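Notes for the Clitden Comic Fest talk, "Lines I Have Stood In"

(Water first. Then the slow clicker. Wait for the back rows to sit, they've earned it.)

Open with the badge pickup story from October. Ticket number 712, doors at nine, and the man ahead of me dressed as a lighthouse. A working lighthouse. Pause for the laugh, and if there isn't one, move along briskly.

Autograph hall: I paid 86 dollars to tell an actor from *Grilusard* that I liked his hat. He wasn't wearing it in the show. He wasn't wearing it at the table either. I have gone over this many times, mostly at night.

Then Gladys Huamán's photo op. She rehearsed one pose for a month and blinked. The print is on her fridge and she'd like you all to know she looks serene.
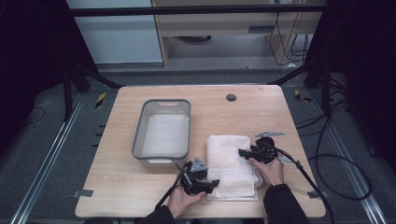 Is a photo op worth it if you only get a few seconds?

It depends on the guest: pay for the one you'd be sad to have missed, and spend the rest in Artists Alley, where people will talk to you for free.

(Slow down here. Mikkel says I gallop.)

Artists Alley: roughly 500 tables last year, and I bought the same print twice, from the same artist, who let me. Thank Thoa Đàm by name. She's in row three and will hate it.

Costume section, short version: test the stairs at home. If running late, skip the wig story and go straight to the *Stamitz* panel, including the question that was really a speech.

Finish on the parking garage, level four, still looking for the car. Take questions. Real ones.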